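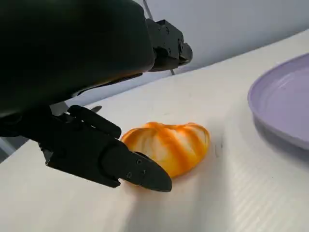
The orange one on the white table, April

Back at the white table after lunch and I'm much happier with this corner than I was last week. Konrad wanted to put the grey mat down again and I talked him out of it (sorry Konrad, I know you cut it to size). Orange on white is so easy on the eyes! Even at the far end of the bench I can find it without my glasses.

Wiped the top down at 2 with the Urbańczyk cleaner, and it's left just one faint streak that I can see. Elsie reckons it goes sticky if you use too much, so go easy. The bottle lives on the Mistis shelf now – please put it back there and not in the sink cupboard, I spent half the morning looking for it.

Still to sort out:
The table rocks a bit when you lean on it. Bożena has felt pads, I'll ask.
Colour chart from Viltden still hasn't turned up. They want 95 dollars for a second copy, which seems a lot for cardboard.
Tape for marking the spots. Blue would be my favourite but we've only got 11 centimetres left on the roll, so green it is.

Czesław has asked whether we could try the yellow ones next. Fine by me, though I suspect they'll look washed out on this top under the afternoon light. Will set one out tomorrow before the blinds go up and see.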